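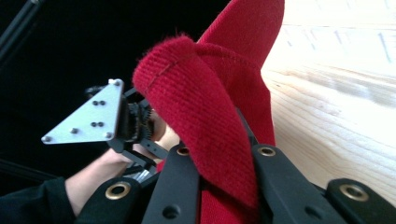 **Ticket 3753: gripper width drops out during fabric demos**

Site: Gruvach, bench 3
Component: Skuvier hand-held grippers, recording build 11
Priority: medium
Status: open, workaround in place

**Problem**

Width reading on the right gripper freezes partway through a demo when the task is folding knit fabric. Pose tracking continues. The left gripper logs normally. Replay on the arm then holds the last good width and the cloth is dropped at the first fold.

**Log**

09:10 Reproduced on the red knit. Width flat for 900 ms after the fingers close, then jumps to the correct value.

09:25 Same motion with no cloth. No dropout.

09:40 Swapped left and right units. Fault stays with the right hand, so the gripper itself is ruled out.

10:05 Swapped cables. No change.

10:30 Checked the raw video against the width trace. Dropouts line up with frames where bunched cloth covers part of the fingers. The Lillier tracker loses the finger and repeats its last value without setting the invalid flag.

11:15 Repeated with the cloth pinched low and kept flatter. Trace is clean in all 3 takes.

**Workaround**

Pinch close to the edge and keep the folds below the fingertips. Discard any take with a flat width trace during a close.

**Open**

- Scanlon to set the invalid flag on a lost finger.
- Recheck the June fabric takes for the same fault before they go into training.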